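Re: Brown walls in a north-facing dining room, talk me out of it (or into it)

mudroom_marge
OK so I've been reading this board for ages and never posted, hi everybody! We bought a 1950s ranch in April and the dining room is the one room I haven't touched. It faces north, it has one decent window, and the previous owners painted it a yellow that looks like old mustard after lunchtime. I want to go brown. A soft, flat, grayish brown, walls and trim the same, and maybe the ceiling too if I get brave. My husband thinks it'll feel like sitting inside a paper bag. My sister is on his side. I've got a sample of Skirnetti's "Limar" on the wall by the door and I keep walking past it and liking it more every time, but I've been wrong about paint before (ask me about the peach bathroom).

Ceiling is 82 inches at the low end where the beam comes down, so it's not a tall room. Does that kill it?

tapedandready
Paint it white. I know, I know, boring. But I did a north room in a dark greige three years ago and spent two winters eating dinner with every lamp on. Low ceiling plus no sun plus brown is three strikes. Put the brown on the chairs.

fern_and_fox
Disagree with taped, hard! White in a north room goes gray and sad. It looks like skim milk. If the light's going to be dim anyway you may as well pick a color that looks good dim, and browns do. Mine is darker than what you're describing and people always linger at the table in there, I can't get them to leave.

Do the ceiling too. If you stop the brown at the top of an 82 inch wall you draw a big line around the room showing everybody exactly how low it is.

tapedandready
Or you draw their attention to how dark it is. We've had this argument before, fern, I'm not moving.

fern_and_fox
Lol fair enough. See you in the next one.

mudroom_marge
I love that I've started a fight on my first day. So to add a bit more: the table is my grandmother's, reddish, pretty heavy. The floor is oak that's gone orange like they all do. The window looks at the neighbor's hedge, so there's some green coming in during summer.

hzalewska
Hanna Zalewska here, I painted houses for a living until my shoulder gave up. The orange floor worries me more than the ceiling. Brown walls next to an orange floor can go pink on you, or they can go kind of green, depends what's hiding in the mix. Get a big piece of poster board, two coats, and stand it on the floor against the baseboard. Leave it there a few days. Don't judge it by the sample by the door, you're looking at it next to white trim and mustard, and anything would look nice next to that mustard.

Also flat finish, please. Any shine on a dark-ish wall and you'll see every patch and seam the last people left you. The trade-off is scuffs, so keep a jar for touch-ups and write the name of the color on the lid.

tapedandready
Agree with Hanna on the board. Still say white.

brushload
What does Skirnetti run these days? I paid 146 bucks for primer and paint for a room not much bigger than a closet and nearly fell over. It did cover well, I'll give them that. I've had good luck having the Iden store match it in their cheaper base, though my wife swears she can tell the difference.

hzalewska
She can probably tell. Matches are close, they aren't the same, and with browns a tiny bit too much red is enough to turn it. I'd pay up for the walls and go cheap on the ceiling if you have to go cheap somewhere.

brushload
I'm not showing her this.

rocio_c
Jumping in late, sorry, I only check this board when I'm avoiding my own painting. I did "Zapata" in a den, which is the next one down the strip from "Limar," and I want to argue with the idea that it needs to be warm. Everybody tells you warm warm warm for a north room. Mine was the warm one and by candlelight it looked like gravy. I redid it a year later in something with more gray in it and it's so much calmer. So I wouldn't be scared of a grayer brown, marge.

Where I do agree with your husband is that it can get flat if there's only brown. It wants one cool thing to push against. Not a bunch of cool things. I had cream, green, a rust-colored rug AND brass going at the same time and it looked like a hotel lobby.

mudroom_marge
Gravy!! OK that's burned into my brain now. I did the poster board like Hanna said, it's been by the baseboard and it isn't going pink at all, if anything it looks better down there. Husband has gone from "paper bag" to "I guess." I'm counting that as a win. What would the cool thing be though? I was going to do cream curtains.

tapedandready
Cream curtains on brown walls in a dark room. You people are going to need miner's helmets.

fern_and_fox
Skip the cream, do linen in its natural color and let it disappear. Then put your contrast in a painting or a cabinet.

mudroom_marge
I do have an ugly little hutch that needs a new life... it's 16 inches deep so it'd fit next to the window without anyone cracking a hip on it. Black, maybe?

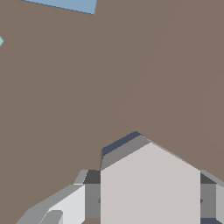
rocio_c
Paint the hutch, yes, but please don't go black, it'll just sit there like a hole in the corner. I'd go blue, and a much lighter blue than you're thinking of. I tried navy on my bookcase first and against brown it just looked like I couldn't find the black. What I mean is much closer to the pale steel blue at the top of that render, where you get only a little bit of it and most of the rest is that matte taupe-brown. The brown has plenty of gray in it and it still reads warm to me, and the blue stays crisp against it. I'd keep it to the hutch and maybe the seat cushions and leave everything else alone, grandma's table included. And use a real primer on it if there's any old varnish, or you'll be scraping it all off by spring like Rocío Carrasco did, ask me how I know.

Contact the moderators | Board rules | © December 2018 | Back to top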